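Housekeeping Skills, Week 5: Folding and Putting Away
Handout by Polyxeni Liapis

Hello all, and thanks for a lively session last time! I promised to write up the bits I rushed through, so these are my notes, tidied a little.

First, soft things. I always start with a clear stretch of table, as wide as I can get, and I put the cloth down without fussing over it. Wrinkles are fine at this stage. Find two corners, bring them together, then run your palm along the fold towards yourself — slowly, please, I saw some of you ironing with your elbows.
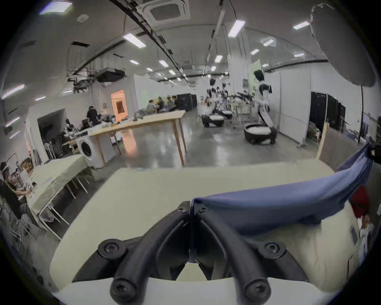
Second, the order of work. Flat pieces go first, bulky ones last, and anything small gets its own corner of the table so it doesn't end up folded inside something else (I lost a glove that way in October and I'm still cross about it). If a cloth keeps sliding off the edge, fold it in half lengthways before you do anything clever.

For practice, do 20 folds at home, mixing big and small pieces. Halves, then thirds. Jot down which ones came out lopsided and we'll go through them together. The Flostden reading is optional, but the chapter on storing bedding is very good!

Bring a pillowcase next time.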